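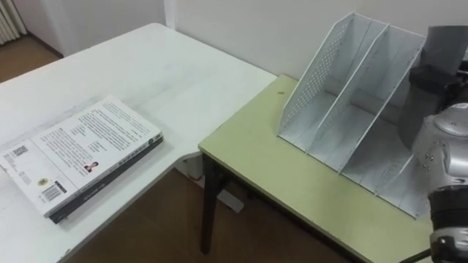
One thick book, one empty organiser. The task at Dullstead is filing.

Neelam Grewal works the arm by remote. Hand down, fingers round the cover, lift, tilt, over to the slots. Then again. She's done 76 runs since lunch and wants 133 before she goes home. Slow going. A good run takes up to 38 seconds, a bad one gets binned.
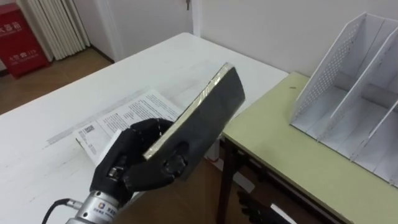 The grip is the fiddly part, she says. Too far in and the fingers foul the divider, too shallow and the book swings. "You learn to stop rushing it." Bimla Jaiswal, who checks the recordings, wants teh wobbles kept in. Grewal doesnt. They were still arguing at half four.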